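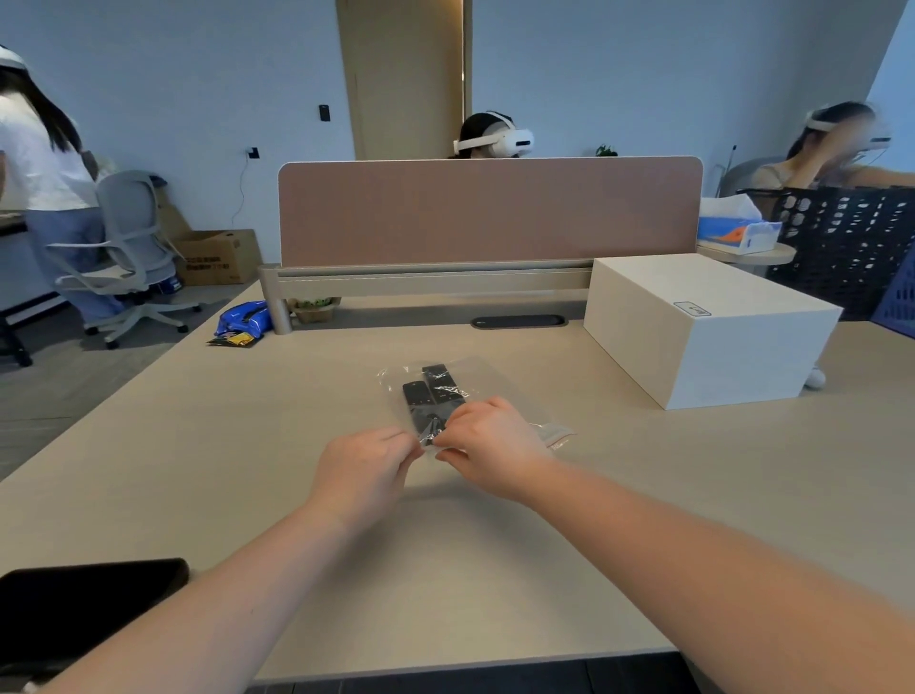 Sternitz Desk Divider, Fabric, Mauve: Four Months In
Reviewed by Kalkidan Assefa

Pros: soft on the eyes, stays put, takes a pushpin
Cons: the price, the lint, the word "mauve"
Rating: 4 out of 5

I should say first that I did not want a desk divider. I wanted a door. What the budget allowed was an upholstered panel on a metal rail, and after a short period of sulking I agreed to have one installed between me and whoever sits across from me, who for most of this spring has been Abhishek Mishra. Abhishek hums. The Sternitz people claim their panels "soften ambient sound," and I can report that he now hums softly.

The color first, as it's what everyone asks about. The catalog calls it Dusk Mauve. In morning light it's pink. By 4 in the afternoon it has gone a sort of dental-office purple, and under the ceiling lights in winter I imagine it will look like ham. I was prepared to hate it and have ended up fond of it, much the way you get fond of a bathroom you can't afford to redo. It looks good against pale walls and a light desktop. The top corners are rounded, and I thought that was a bit precious until the first time I leaned across to borrow a stapler and caught one in the ribs.

The rail is finished in a pale gold. On the website this looked like something from a hotel lobby in a country with a lot of oil money. In person it's quieter than that and hardly shows fingerprints. It sits up off the desktop on posts, leaving a gap underneath, and the gap turns out to be the best feature of the whole thing, although the product page never mentions it. You can push a small potted plant in there. You can pass a pen through. You can, if you are Abhishek, roll a clementine through at 10 in the morning without a word of warning.

Height. Seated, I can see the person opposite from the shoulders up. If you were picturing a wall, adjust your expectations. It hides the desk, so the neighbor doesn't see your snack wrappers, and it hides theirs from you, and this has done more for office relations than any lunch the company ever paid for. It does not hide faces. When I'm on a call I still end up making accidental eye contact and then we both have to nod.

Installation took two of us 65 minutes, of which a good half was spent on the rail. The instructions are drawings only. The person in the drawings is smiling and has no thumbs. The clamps want a desktop with a clean back edge, so measure before you order, and check where your cable grommet is too. Ours is in the center, just in front of the rail, and the cables still come up fine, but an inch or two farther back and I'd be writing a different review. The hex key in the box is made of something close to cheese. Use your own.

Fabric care: it comes with a card that says "spot clean only" and then declines to say with what. I've used a damp cloth on a coffee splash and it came out completely. Lint is another matter. The weave grabs it and hangs on, and anyone with a cat or a black sweater will want a lint roller in the drawer. Pushpins go in without a fight and the holes close up again. Tape doesn't stick at all.

I tried two others before this one. The Tarnutora Screen is cheaper, comes in gray or other gray, and wobbled every time somebody typed with conviction. The Belay panel is clear acrylic, so what you get is your coworker, slightly shinier. If you really need quiet, neither of those will help and this one won't help much either. Buy headphones.

Now the price. Ours came to $513 with the rail, bought through Braltolico, before shipping. For that money I'd expect a hex key that survives contact with a bolt. Delivery was fast, the packaging was sensible, and when I wrote in about a missing end cap they mailed me a whole bag of them, so if anybody needs end caps, get in touch.

Would I buy it again? With the company's money, yes, in a second. With my own I'd probably hang a bath towel on a string and see how long it took anyone to complain. I've taken off one point for the lint and the key together. The color I've decided to let go.

Update, May: one of the clamps worked a little loose and had to be tightened. Thirty seconds' work. Rating unchanged. The humming has moved on to show tunes.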